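4.2 Stocking up and leftover stock

The diaries show two ways of buying dry goods. Most households bought rice, noodles, flour and canned goods in small amounts on their regular weekly trip. A smaller group bought almost none of these items week to week and made one or two large trips a year to a specialty grocer. We call the second group stock-up shoppers. Of the 332 households that returned a full diary, 100 fit this description under the rule given in Section 3.

Stock-up shoppers did not spend more on dry goods over the year than the others. They did have more kinds of food in the house at any one time, and more of it was unopened at the July visit. The items most often found unopened were jarred sauces, dried mushrooms, drink powders and sweets. Rice was almost never left over. Several people told us that they bought rice because they had run out and bought the other things because they were already in the store.

Maglaya and Afridi reported a similar split in their study of shoppers in Dogbe, although they worked from receipts and could not say what was eaten. Our pantry visits fill in part of that gap. Each visit produced a list of items, with the size of the package, whether it was open, and the date printed on it if there was one. The lists were entered in Lernanum and checked against the diaries by a second reader. Where the two did not agree, we kept the pantry list. Altogether the lists hold 1426 items, not counting spices, which were left out because many were kept in unmarked jars.

Figure 3. Tabletop work area with two arms.

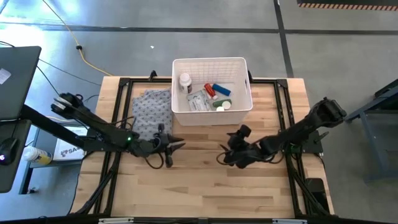 The distance to the store explains some of the difference between the groups, but less than we expected. Households in Todard live over an hour by bus from the nearest large Asian grocer, and many of them were stock-up shoppers. Yet nearly as many lived within a short drive and still went only once or twice a year. When asked why, they spoke about parking, the weight of the bags, and the wish to go with a parent or sister who knew the brands. One woman said she waited until her mother was visiting, then let her mother fill the cart.

Items bought from memory made up a good part of the leftover stock. By this we mean foods the shopper had eaten as a child and had not cooked or prepared as an adult. Malted drinks, canned fruit in syrup and certain crackers came up again and again. People did not usually regret buying them. They opened the package, had some in the first week, and moved it to the back of the shelf. Yang and Saludo describe the same pattern for holiday sweets.

We did not weigh the food that was thrown away, so these results should not be read as a measure of waste. A jar that was unopened in July may have been finished by winter. The question of what happens to these items after the second year is taken up by Pollock in a follow-up study using the Proneo panel, and we return to it briefly in Section 5.

Contact the authors | Copyright held by the authors | Back to top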